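Osis Hand-Held Gripper Pair, Class Set

Item 161. Sold by Movelero for school robotics courses and clubs.

Two hand-held grippers, one for each hand, with curved pointed fingers and a printed marker block on each. Students use them to record tabletop tasks before programming an arm.

Pairs per carton: 24
Carton weight: 36 lb
Rated finger cycles: 1,000 between inspections

Keep the marker faces clean and unscratched. Replacement prints are sold separately.

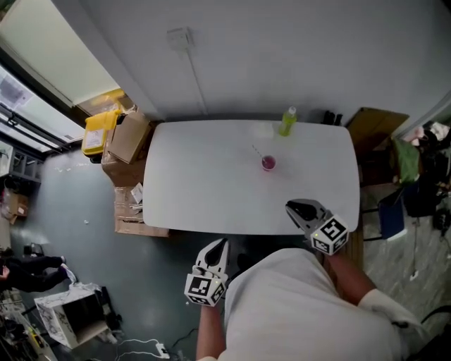
The Tolo workbook covers drink service, sorting and stacking. Lessons assume one pair per student. Spare fingers ship from stock.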